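Jutinano Teleoperation Working Group
Minutes, August review

Chair: Noeline Wihongi
Start: 2:00 p.m.
Represented: data collection, controls, training, Orkby (by phone)
Apologies: Turunen

1. Previous minutes
Accepted with one correction. The cable sorting task belongs to the data collection group, as agreed in July. The minutes had it under controls.

2. Cable sorting, status
Data collection reported 3,332 episodes recorded on the two-arm station. All were driven by remote control from the leader arms. The first 1,000 used the old start pose and are stored separately. Training asked that the two sets not be merged until the start pose is written into the episode header. Agreed.

Operators still differ in how they approach a coiled cable. Some close on the whole bundle, others pick a single strand and let the rest hang. Training would prefer one method per session, logged at the start. N. Wihongi did not want a single method imposed across the whole set - the policy will meet both kinds of coil in use. Left as one method per session. 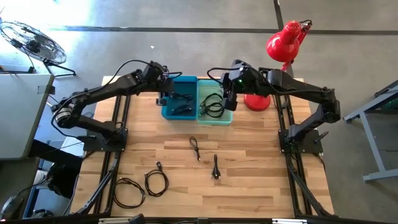 Controls described lag on the gripper channel when both leader arms are moving. The arm joints follow well but the fingers close late, and operators have learned to squeeze early. Training noted that this early squeeze is then recorded as part of the demonstration. Controls will log commanded and measured finger position as separate fields so the offset can be removed afterward.

3. Hand guiding
Orkby asked whether moving the arms directly by hand would be faster for short tasks. Controls tried it on 11 episodes. Joint paths were smooth, but the operator's hands and forearms blocked the head camera for much of each reach. Hand guiding to be kept for setting waypoints and start poses only.

4. Episode review
Tandico's review tool drops the last 2 seconds of long episodes on export. Raw files are not affected. Reviewers should mark success from the raw file until the fix is in. Release dates in August were discussed, none set.

5. Actions
Data collection: add start pose to episode header, including the older set.
Data collection: add grasp method field to session log.
Controls: separate fields for commanded and measured finger position.
Training: rerun baseline on the newer set only, report at next meeting.
N. Wihongi: send export fault details to Tandico, copy to Turunen.

6. Other business
Orkby requested read access to the episode store. Approved for the cable task only.

Meeting closed 3:10 p.m.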